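Varkico takes in retired office desktops by the pallet, and for years every one was stripped by hand at a steel bench. At its Coltevbridge site, part of that work now goes to robot arms. Drives, memory and processors come out first; boards and cables go downstream.

Unai Zabala, the process engineer, set a target of 20 towers per shift. Technicians who used to pull parts now guide the arm, watch for snagged cables and step in when a latch sticks.

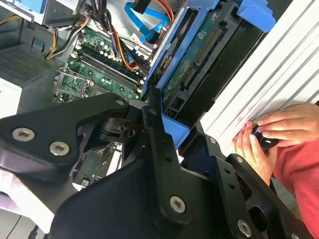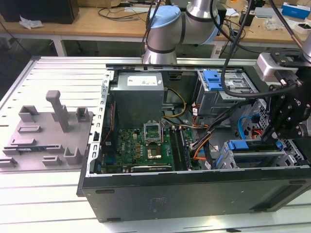
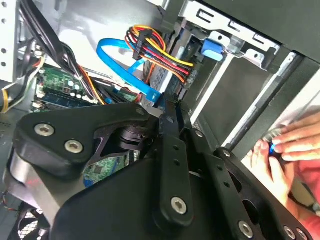
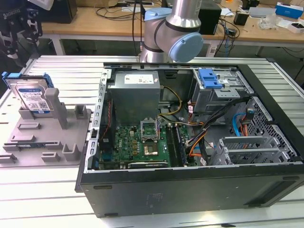
Teardown of a desktop tower at Varkico, from the gripper and from the bench.

Rattana Kaewsai, a technician, says her wrists hurt less and her eyes tire sooner. She logs each fault by hand — the list stood at 1183 entries in March — and a new grade of pay came with the logging. Bent clips and brittle latches still go to a person with a screwdriver. A second cell is planned, and the shift rota for it has yet to be agreed.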